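Bread knives — sharpen or replace?

crustandcrumb
Feb 6, 2019
My Flerkham bread knife has gone blunt after 14 years. It tears soft loaves and slides off a hard crust. The shop in Dodilska wants 32 for a regrind and a new one is 40. Has anyone had a serrated edge done properly? 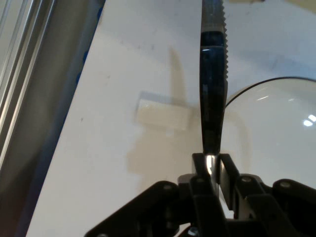 I bake twice a week, mostly rye, so it gets plenty of use. I'd like to keep it if I can.

Rashidi_Rd
Buy the new one. A regrind takes the points off the teeth and you end up with a wavy slicer.

oldmillkitchen
Disagree. That only happens if they grind both sides. Ask them to work on the bevelled side and leave the flat one alone. Mine came back from Purnamum cutting well, and I've had it done 2 times now.

Rashidi_Rd
And paid for it twice. You could have had a new knife.

oldmillkitchen
I like the old one. The balance suits me.

tinloaf
You can do it at home with a tapered rod. Go along one tooth at a time, then rub the burr off the back — it takes up to an hour. Also, what are you cutting on? A glass board or a plate will ruin any edge.

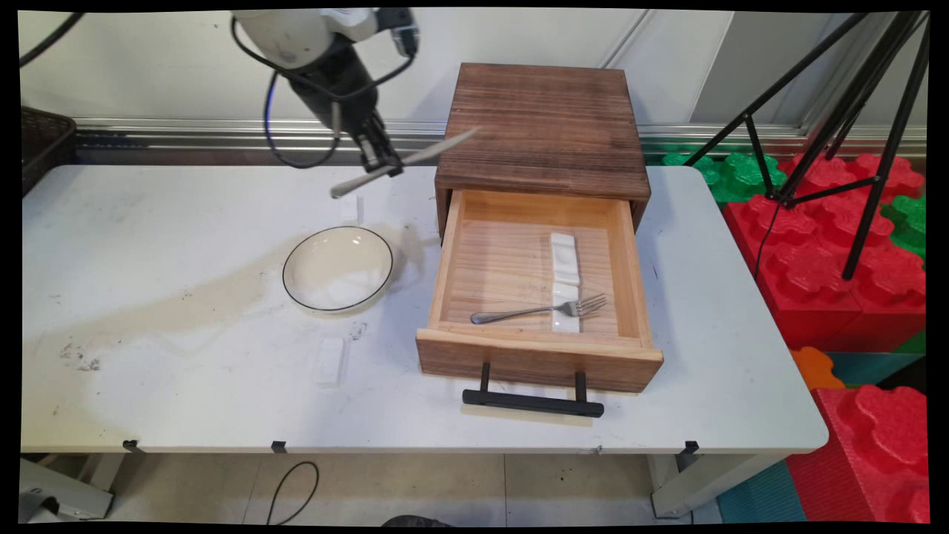

White bowl with a thin black rim, on a stained white table top.

crustandcrumb
Beech board, always. I'll try the rod first and ask Dodilska about the bevel if that fails.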